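Planning a first arm for drawer and tidy-up work: what should the budget cover?

Home Automation Help > Buying and Planning
14 replies hidden | 3 shares

tulance_bench
Posted Sun 1 October

I'm putting together a purchase plan for one arm with a two-finger gripper. The work is opening dresser drawers, moving small items off the top and picking things up from the floor. So far it has all been done in simulation, and the plan has to be ready by April. My draft has the arm, the gripper and one overhead camera. I have a quote from Flaster for the arm and one from Skov that includes the gripper. What usually gets left out of a budget like this? 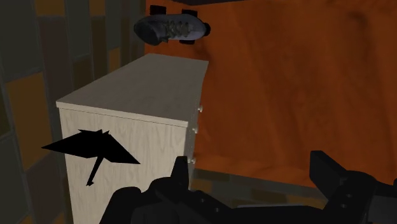
The part I'm least sure about is the gripper. Skov's standard fingers are wide, and I don't know if I should pay extra for narrow ones now or wait. The knobs on the dresser model are small and round, three of them in a row up the front edge, and the finger has to come in right beside the cabinet to reach the lowest one. Something like the laced shoe with wheels on the floor side is a different kind of grip again. I would like to buy one set of fingers and be done.

22 found this useful

Flaster_owner
8 votes

Don't count on one set. Put two sets of fingers in the plan and a spare pair of pads for each. They're cheap next to the arm, but a second order later means a second shipping charge and more paperwork.

Things I had to add after my plan was approved:

The stand. An arm needs something heavy and flat to bolt to. My first cabinet rocked when the arm stretched out and I had to replace it. Budget for the mounting plate too, and ask if bolts come with it.

Reach. Get the arm's reach in writing and measure from the base to the far back corner of the furniture. Then measure to the floor in front of it. The floor was the one that caught me.

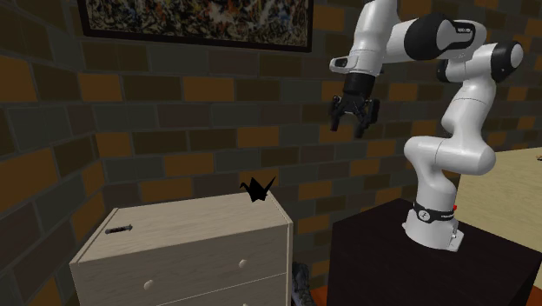
Height matters as much as distance. If the base sits level with the dresser top, you have to fold the arm a long way down to get at a bottom drawer, and some arms run out of wrist before they get there. Try a lower base in your simulation before you buy the stand. It costs you an afternoon.

I would also hold back some money until the arm has been running for a few weeks. I set aside almost 8 percent and used all of it on cables and a second camera.

Momimix
3 votes

Get the Skov one if it includes the gripper. One seller to call when something breaks.

drawerpull49
1 vote

Depends on your building. Check the power outlet and whether you need a guard or an emergency stop. Ours had to be inspected before anyone could switch it on. Also ask both sellers what the warranty says about fingers and pads, as mine treated them as wear parts and paid for nothing.

If the knobs are the problem you could change the knobs. Bar handles are a few dollars.

Comments (3)

tulance_bench: Thanks. I'll add the second set of fingers and the stand. I can't change the knobs, the furniture has to match what we trained on.

Flaster_owner: Then ask for sample fingers before you order. Skov lent me a pair.

binside74: Is software support a yearly fee with either of these? My quote didn't say.

Related in Buying and Planning
Used arm or new arm for light work
How much floor space to leave around a bench arm
Does a wrist camera replace an overhead one?
Spare parts to order with a gripper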